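How to Reuse a Shipping Box Without Losing What's Inside

Most of the boxes I send out have already been somewhere else. A used box is fine for a second trip and often a third, as long as you check it first and tape it properly. The steps below are for ordinary cardboard boxes going by regular parcel service. They don't cover liquids, batteries or anything very heavy.

What you need

The box
Packing tape, 2 inches wide or wider
A utility knife
A thick black marker
Paper or other padding
A fresh shipping label

Step 1. Check the box

Open it flat if you can and look at the corners and the fold lines. Press on each panel with your thumb. Good cardboard pushes back. If a panel gives easily, or a corner has gone soft, put the box in the recycling. Damp is the worst problem, and a box that has been wet and dried out again never gets its strength back.

Small holes can be patched with tape on both sides. A tear that runs along a fold can't be fixed well enough to trust.

Step 2. Deal with the old tape

If the old tape is stuck flat, leave it and tape over it. If it is lifting, cut it along the edges and pull slowly toward yourself, keeping the tape low against the cardboard. Pulling straight up takes the top layer of paper with it. Wrinkled tape lets dust in underneath and new tape won't hold to it, so trim those parts off.

Step 3. Deal with the old label

Old labels cause more lost parcels than bad tape does. Sorting machines read any barcode they find. Zoia Tkachenko, who taught me to pack when we both worked at Misulura, had a parcel go back to Kedov twice on account of a return label she had left on a side panel. Peel the label off if it comes away cleanly. If it doesn't, cover it completely with the new one, or black out the barcode and the address with the marker. Check all the sides and the bottom — small secondary labels are easy to miss.

Step 4. Tape the bottom and pack

Close the bottom flaps and run one strip of tape down the center seam, going 3 inches past the edge at each end. Add a second strip for anything with weight to it. Put padding on the bottom, then the contents, then padding on top. Close the flaps and shake the box gently. If you can feel things shift, add more paper.

Step 5. Close and mark it

Tape the top seam the same way as the bottom. Smooth the tape down with your palm from the middle outward.

If you are sending several boxes at once, write a letter on the side of each one and keep a list of what the letters mean. I use the first letter of the customer's name, so a box for MacKinnon gets an M. Write it directly on the cardboard, well away from the label, and make it large enough to read from across the room.

Put the new label on the largest flat side. Keep it off the seams and don't run it around a corner.

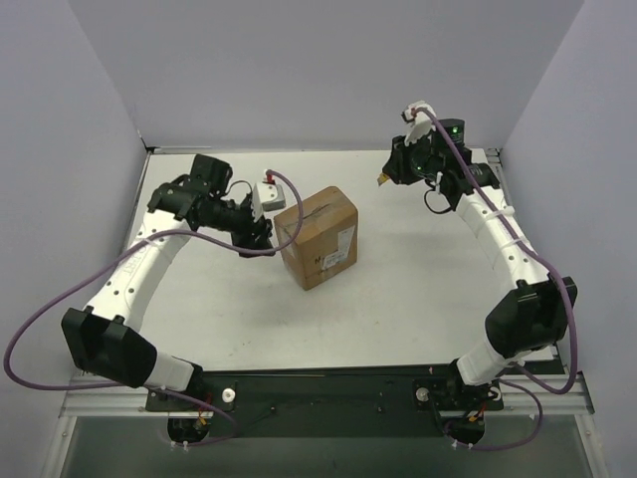
Before the boxes go out, copy each tracking number onto the list next to its letter. I keep mine for 30 days after delivery and then throw them away.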